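June 16, 2025

Up at six, rain till nine. Spent the morning on the draft rules for arms working in people's homes, the ones Civow want from us by September. I had meant to finish the section on tables today and got as far as the part on food packets before lunch.

Asabe Idahosa thinks the draft is too long. It stands at 131 clauses and she would like it under 100. I said I would cut what repeats, but most of it is there after somebody had a problem and wrote it down. We left it at that.

The clause I keep going back to is number 8, on things that squash. Our old wording said the jaws must close "gently", and you can't check gently. Ebere Etim wants a force written in, one figure for soft packets and another for hard ones. I would sooner have a rule people can follow without a gauge: set the closing force for the weakest thing on the table, write it on the sheet, and don't change it halfway through a run. We tried both wordings out loud and his is clearer for the engineer, mine for whoever is standing next to the thing. Put both in for now.

Then clause 9, approach. Come in from above, stop clear of the object, check, go down. The stop has to be a real stop and not a slow patch. Istance's own guide lets you skip it if the view is good. I don't like that in a house, where there are chairs on every side and someone may come in for a cup of tea. 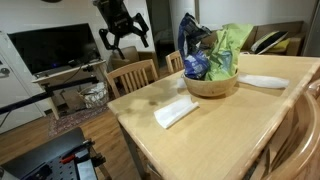
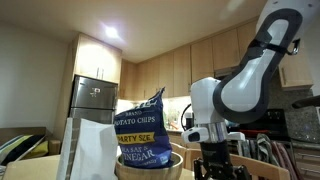 Crisp bag in the wooden bowl, gripper still clear of it, in both.

Things to add from today's notes:

Paper counts as an object. Napkins and paper bags go on the list of what is on the table before a run starts, the same as the food does. At present the list only asks for "items" and people leave paper off.

Chairs. Either pushed in or taken away, but say which, and keep it the same for the whole run. Ugwu's people move them between runs and then can't compare one with the next.

Stop button within reach of the person watching, with 2 people present if the arm is being moved by hand. Ebere says one is enough. I have left it at 2 until somebody shows me otherwise.

Afternoon mostly on the phone to Sendent over the layout of the sheets. They want about 300 printed and I want them to wait until the wording is settled - they'll wait a week. Clause 10 tomorrow, lids and jars. Need to ring Asabe first thing about the numbering.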